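Manipulation data working group — minutes, November
Room 6, start 2:00 p.m.
Chair and minutes: Forough Ghorbani

1. Previous minutes
Accepted with one correction. The Nekora replay figures were listed under the wrong gripper version. The table has been fixed in the shared folder.

2. Sweeping task, hand-held gripper collection
Forough reported on the sweep-to-pan task. The set now holds 3,515 episodes across all tabletop tasks, of which 600 are sweeping. The operator works with one gripper in each hand, and the brush is held by its handle in the finger pads. The head camera and both gripper cameras are recorded together and aligned afterwards on the Senent clock.
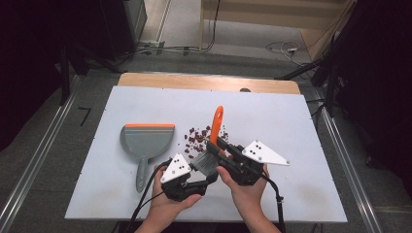
Kermani asked whether the head view was needed at all for this task, given that the policy trained by Luvarine last term used gripper views only and did well on wiping. Wiping has no target to push material into, was the reply, and the gripper views lose the pan for long stretches. Kermani did not agree that this settles it and would like to see the ablation before more storage is spent on head video.

Agreed: train with and without the head view on the same 600 episodes, same seed, and report both.

3. Grip on curved handles
Slip remains the main source of discarded episodes. The pads are flat and the brush handle is curved, so contact is over a short length and the handle can rotate under load. Pose tracking gives the position of the gripper and says nothing about the tool, so any rotation in the grip turns up later as unexplained error in bristle position. 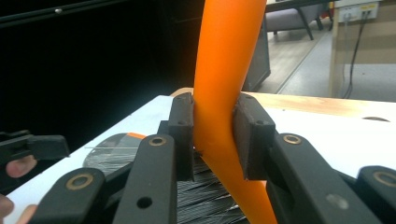
Figure 2. Orange handle between the finger pads, gripper camera.

Two options were discussed: a softer pad face, or estimating the tool angle from the gripper image. The second needs no hardware change and can be run on data already collected. Forough has tried it on 20 episodes. The handle edge is easy to segment against the white board, less so where the black linkage is close behind it. Error was not quoted, as the hand labels have only been done once.

Agreed: second labeller for the same 20 episodes before any number is circulated. The pad change is deferred.

4. Mixed material
Beans of different sizes are used so that a single stroke does not move everything equally. Scoring by pieces left on the board favours runs that leave a few large beans over runs that leave many small ones, even where the remaining mass is greater. Scoring by area has the opposite problem when beans are heaped. Mass would be cleaner but means weighing after every trial.

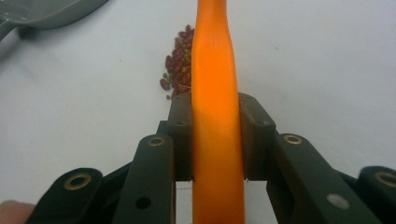 Figure 3. Red and green beans in a heap behind the gripped object, gripper camera.

Agreed: weigh for evaluation runs only. Area from the head view will be kept as a secondary measure for training episodes — no claim of success rate is to be based on it.

5. Calibration
Camera intrinsics to be rechecked whenever a lens is refocused. The log sheet has gaps. Operators are to write the gripper side (left or right) beside each entry.

6. Actions
Forough: ablation runs, with and without head view.
Forough: arrange second labeller, tool angle set.
Kermani: draft the weighing procedure, including tare.
All: fill gaps in the calibration log.

Next meeting at 2:00 p.m., same room. Closed 3:10 p.m.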